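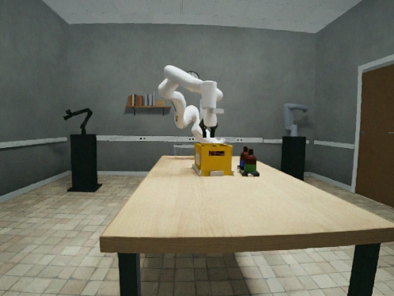
Emmanuel Minja
@eminja
Monday, October 15, 2018

I've been teaching the bottle crate job by remote control since August and a few people have asked what that involves day to day. Long thread. I'll answer replies tonight.

1/
The job: bottles stand on a small tray next to a yellow crate. The arm picks one up by the neck, carries it over, lowers it into a free compartment and lets go. Then the next one. A person does it in a few seconds without looking properly.

2/
All of this is in simulation for now. The room, table, arm, crate and bottles are a model. My hand is the only real thing in it. I hold a controller, squeeze the trigger to close the fingers, and the arm follows me at a scale I can change.

3/
Each time through is one demonstration. The software, which we call Nosora, writes down where the arm was, where the fingers were and what each view showed. Later a network gets trained on the lot and tries to do the job with no hand on the controller.

4/
So far I've recorded 405 demonstrations. I threw out 38 of them. Some of those were my fault and some were a bug where the bottle stuck to the fingers after they had opened. I'll come back to the bug.

5/
The first thing I learnt was to slow down. My early runs were quick because I was pleased with myself. The network copied the quickness and clipped the crate dividers. I now come down over the compartment, stop, look, and then lower.

6/
Don't stop for too long, though. If you hover while you make up your mind, the recording is full of hovering. The network learns that hovering is part of the job. We had one version that reached the crate and stayed above it until the time limit.

7/
What I do now is decide everything before I press record. Which bottle, which compartment, which way round the wrist goes. Then I press record and carry it out. If I change my mind halfway I bin the run.

8/
Somebody asked why not just program it. For one crate in one place, you could. I've done that sort of work and I don't mind it. But we move the crate and turn it between runs, and it soon turns into a long list of special cases.

9/
The other way of doing this is to take hold of a real arm and push it through the motion. I did that at Wonov for two years. It is easier on the brain. You feel the bottle touch the side through the metal.

10/
It's harder on the shoulders, and your own body ends up in the camera view. You then have to play the motion back with nobody touching the arm to get clean pictures. Half the afternoon goes on playback.

11/
With remote control you lose the feel. I can see that a bottle has met a divider but I don't get a push back. Frei added a buzz to the controller when the contact force goes over a limit, and that cut my bad runs more than any amount of practice.

12/
(Frei is the name of our controller box. I've had to explain this twice today.)

13/
Views. This matters more than people expect. I have one from the front of the table and one from high up. The front one is good for height. The high one is good for lining up with the compartments. I use both on every run and my eyes go back and forth all day.

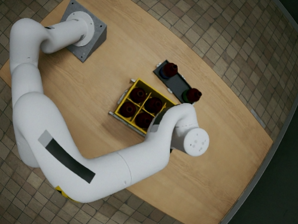 Crate work, view from above

14/
From overhead the wrist is the problem. It covers the fingers for most of the run, and when it leans over the crate it hides that end of it as well. You line up on the neck of the bottle before the wrist gets there, and after that you trust the other view.

15/
I tried moving the high view to get round this. Whatever I gained at one end of the crate I lost at the other. In the end I left it where it was so that all the recordings match.

16/
The dividers make square compartments and the bottles are round, so there is some room to spare at the corners. I aim for the middle. If I'm off, I would rather be off towards a corner than tight against a flat side.

17/
Order matters too. I fill the far compartments first and work back. When I filled the near ones first, the forearm had to pass over bottles already standing in the crate, and now and then it caught a neck on the way out.

18/
For a while I mixed both orders to give the network variety. Bad idea. It saw two different answers to the same picture and went somewhere in between them, which was straight into a divider. I re-recorded that whole batch.

19/
Variety in the starting position is good. Variety in how you do it is not, at least at the size of data set we've got. With thousands of runs it might wash out. I don't have thousands of runs.

20/
The tray. The bottles don't all have the same label colour and I was worried the network would learn the colour and ignore where the bottle stood. So the labels get swapped at random between runs. No trouble from it yet.

21/
When only two are left and they're at opposite ends of the tray, it's the easiest pick there is, with plenty of space for the fingers. When they're side by side you have to turn the wrist so that the fingers open along the gap and not across it. I recorded extra runs of the close ones.

22/
Now the bug. When the fingers opened, the bottle sometimes stayed attached to one of them and rose with it. I'd be a hand's width above the crate before I noticed. It came from the friction settings, which we had turned up so that the grip wouldn't slip.

23/
We turned friction back down a bit and made the grip a bit firmer. Slipping hasn't come back. The sticking has nearly gone. If it does happen I lower again, reopen and lift slowly, and I keep the run. The network ought to see a recovery now and then.

24/
That's a change of mind for me. In August I was throwing away every run with a mistake in it. The result was a network that had never seen anything go wrong. One bottle leaning over and it was lost.

25/
So now I make some mistakes on purpose. I come in off centre, touch the divider, back off and correct. 41 of the runs are like that. I mark them in the notes so that we can train with and without them and compare.

26/
The numbers people want: we test on 100 fresh starts. The version trained before I added the recoveries mostly failed on the last bottle. The new one is being tested this week and I'm not going to guess at a figure here.

27/
On tiredness. My runs get worse after lunch and I can see it in the paths, they get wobbly. I do short sessions now and stop when I've binned two in a row. That rule has saved me a lot of sorting through files later.

28/
On hands. I'm right-handed and the arm swings in from one side, so I end up with my elbow out. I put the controller cable over my shoulder and rest my forearm on a cushion. It looks silly and my wrist stopped hurting.

29/
Can someone else record for you? Yes, but keep a note of who did what. A colleague at Clakham did a day for us and was much smoother than me, but came at the bottles from a lower angle. Good runs, different style. We train on those separately for now.

30/
A few people asked about going to the real arm. That's planned, with the same layout and the same kind of crate. I expect glass to be less forgiving than the model. We'll start with plastic bottles, empty ones, and a mat on the floor.

31/
If you are starting on something similar: record ten runs, train on them, watch it fail, and only then record the rest. I did it the other way round and lost a week to runs with the gripper opening set wrong.

32/
Also write down your settings each morning. Scale, grip, speed limit, which view is where. I thought I'd remember and I didn't.

33/
I'll post the test results when they're in, along with clips of the failures. Questions about the controller are fine, but I can't share the Nosora files, so please stop asking for those.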